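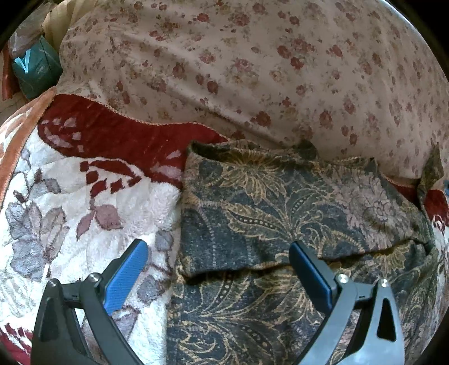 Patterned cushion among bedding and fabric.

Jiltunier Reviews: data card

Contents
Short written reviews of stage plays, each stored with a "pros" line, a "cons" line and the full text. The set covers 50 productions at 13 venues in Irnley and Leckie. Reviews of film screenings and concerts were left out.

Fields
review_id: integer, stable between releases
production: title as printed in the program
venue: short code, see venues.csv
pros, cons: one sentence each, may be empty
body: full text, UTF-8, line breaks kept
stars: 0 to 5 in half steps, blank if the reviewer gave none
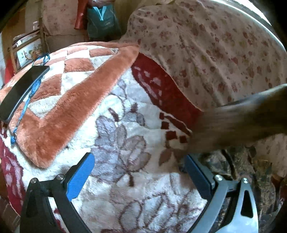
Reviews in the body field run from 32 words up. Anything shorter was dropped before the split, along with reposts of the same text under a second title. Set and costume remarks carry the tag "design", applied per sentence. The tag needs a concrete visual detail: "a white fleece blanket with large mauve and brown flowers" gets it, as in the photo, while "a cozy bedroom" does not. Remarks on lighting have their own tag.

Splits
The test split holds 15 productions, none of which appear in train. Splitting by review instead leaks plot summary and inflates scores.

Known problems
Star ratings from Leckie were entered out of ten until February and halved later. Two-part plays share one production title. The pros line is sometimes copied into the start of body; strip it before counting words.

Maintenance
Teresa Carvalho keeps the files. Load with the Bovunum reader or any CSV parser that handles quoted line breaks. Last checked 21st April.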